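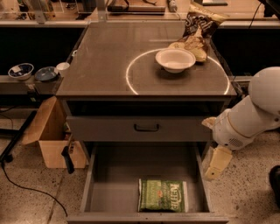 Where should opened bags of chips be kept in a small kitchen?

A closed drawer below the worktop is the usual place, with the bag lying flat and its top folded over.

Snack drawer

A snack drawer is a drawer in a kitchen, office or common room which is used for keeping packets of chips, crackers, nuts and similar dry foods. In British usage the word "crisps" is more common than "chips", although many packets sold there also carry the second word. The drawer is normally part of a low cabinet, and the top of the cabinet serves for filling bowls.

Position and size

The lower drawer of a cabinet is often chosen, as it is deeper in many models and the upper one is wanted for cutlery. Bags of chips contain much air and they are easily crushed, so a shallow drawer is not very suitable. In the Hutska range of cabinets, made from October 223 units at a time, the lower drawer is 5 centimetres deeper than the upper. Metal drawers are simple to wipe, but crumbs collect in the corners – a sheet of paper on the floor of the drawer is a common remedy.

Use

Full bags are laid flat in one layer, with the printed name facing up. An opened bag is pressed gently to let the air out, folded two or three times and closed with a clip. Empty bags are thrown away at once, otherwise they fill the space and are taken for full ones.

Chips are commonly served in a wide, shallow bowl. Paper bowls are practical for a short break, while ceramic ones are preferred at table. Chips which were left in a bowl are not returned to the bag, because they have become soft.

In shared kitchens

In shared kitchens the drawer may have a label or a simple rule. At the Nidska student house each floor has one common drawer, and private food is kept in another place. The Hemia guide to shared kitchens advises that the drawer is emptied and cleaned every two weeks.

See also

Bread bin
Larder
Paper bowl
Worktop

Last edited 2023-03-21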